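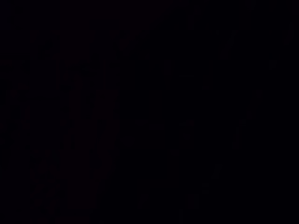 3.2 Dark adaptation and threshold measurement

Thresholds were measured in the basement room at the Estley site, which has no windows and a double door with a light trap between the two leaves. All status lamps on the equipment were covered with opaque tape before each session. Participants sat with the chin on a rest and the left eye patched. Each session began with exposure to a uniform white field for 2 min, after which the field was switched off and the recovery of sensitivity was followed until three consecutive thresholds differed by less than 0.1 log unit.

The test stimulus was a disk presented in the lower visual field for 400 ms. Its intensity was set by a staircase that moved down after two correct detections and up after one miss. Blank trials were mixed in at a fixed rate, and sessions with a false alarm rate above 10 percent were dropped. The staircase software was the Rasusau package, run with its default step sizes except in the pilot, where the first step was doubled. The pilot data are not used below.

The recovery curves were fitted with a two-branch exponential model. The cone branch and the rod branch were allowed separate time constants, and the break between them was left free. Where the break could not be placed (mostly in older participants, whose early thresholds were scattered), a single-branch fit was used and the session was flagged. Flagged sessions are kept in the final threshold analysis and left out of the analysis of break time.

In total, 764 sessions passed the false alarm criterion. A session contained up to 3,000 trials, counting blanks. Sessions were run between July and the end of the fall term, always in the afternoon, to limit the effect of time of day on rod sensitivity.

Figure 3 shows final threshold against age for the Estley group and for the comparison group tested at Puno. The slopes are similar. The intercept is higher at Puno, a difference we attribute mainly to the smaller disk used there. Correcting for disk area under full spatial summation removes most of the offset but leaves a residual in the youngest participants.

Figure 3. Final dark-adapted threshold (log units) by age. Filled symbols, Estley; open symbols, Puno. Bars show one standard error.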